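Pruvach Tumblers Review: Cheap Plastic Cups I Keep Buying More Of
4 min read
1456 shares | 40 comments

I have a cabinet full of nice glasses and I hardly touch them anymore. The cups I reach for, morning and night, are the plain plastic tumblers from Pruvach, and after living with mine since March I finally want to gush about them a little.

I found them at Filtton, the housewares place near me that always smells like candles. They were on the bottom shelf, sold in packs of 2, and you pick the colors yourself. I went in for a dish rack and came out with a blue and a pink (and no dish rack, so that was another trip). The colors are soft ones, the kind you see on Easter candy, and they look so good next to each other that I've never put them away in separate spots. 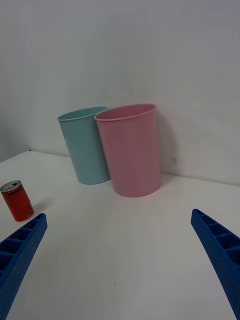
Blue and pink Pruvach tumblers, with a small red can at the left.

First, the shape. They're tall and they taper, wider at the mouth than at the bottom, so they stack. I was ready for them to jam together like every other stacking cup I've owned, where you end up running the outside one under hot water and swearing at it. Mine have come apart with a little twist every single time. Even straight out of the dishwasher!

The lip is the part I'd tell a friend about. It's rolled over, so you're drinking from a smooth rounded edge and there's no thin line of plastic against your mouth. My old picnic cups had a seam that caught my lip every time, and I put up with it for years. Going back to one of those now feels like drinking out of packaging.

Weight is a mixed bag, I'll admit. They're light, which I love for carrying four up the stairs, but an empty one will blow over on the porch if there's any wind at all. Put a drink in it and it behaves. I've also knocked mine onto the kitchen tile more times than I'd like to say, and so far I've got one scuff near the base and that's the whole damage report. 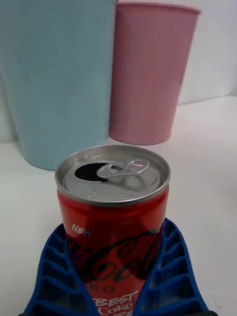 Now, what goes in them. Iced coffee, mostly, and water by the bed, and soda on weekends. I've tried a lot of cups for soda and the tall shape really does suit it – there's room for a good pile of ice and a small can on top of that without foam running down your hand. Coke Zero is my usual. I haven't noticed it tasting of plastic, and I'm picky about that. The first wash did leave a faint smell, but a soak with baking soda took care of it overnight.

Hot drinks are another story. The sticker on the bottom said cold drinks only and I believe it. I poured tea into one once when all the mugs were dirty, and the sides got too hot to hold, so I wouldn't do it again.
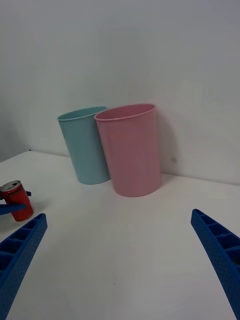 Cleaning has been easy. The top rack is fine, and by hand you can get a sponge all the way down, even if your hands are on the big side. Coffee will leave a faint ring if you let it sit for a day or two, and a paste of baking soda lifts it off. The inside of the pink one reads as a darker rose than the outside, so a ring is harder to spot in there, and I've learned to run a finger around under the lip. The blue one goes in the rack right beside it and gets the same treatment.

I did compare them with the Ivness cups my sister swears by. Those are clear and heavier and feel fancier in the hand, and if you have people over a lot you might like them better. They also cost more and they don't stack, and in a kitchen as small as mine that settles it. Filtton had a Châu set too, in darker colors with a lid, but the lid was one more thing for me to lose.
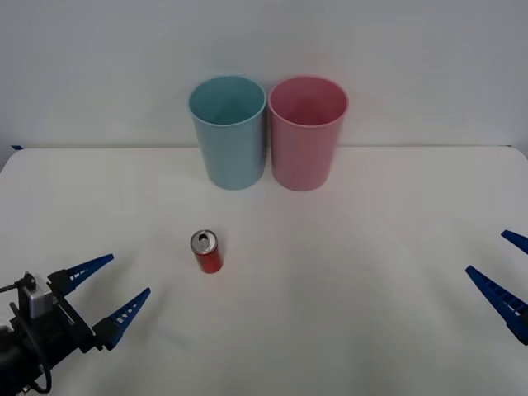 The two colors side by side, plus an opened can.

A couple of small complaints. The sticker takes forever to peel and leaves glue behind (cooking oil gets it off). I'd love a shorter size for juice, and I wish they made a yellow. The box claims 200 washes and I can't tell you if that's true yet, but the color on mine hasn't faded that I can see.

I've bought a second pack and gave a third one away as a housewarming gift, with a bag of good coffee stuffed inside the top cup. If you see them, get the blue and the pink.

Filed under: Kitchen
Contact | Copyright, all rights reserved | Back to top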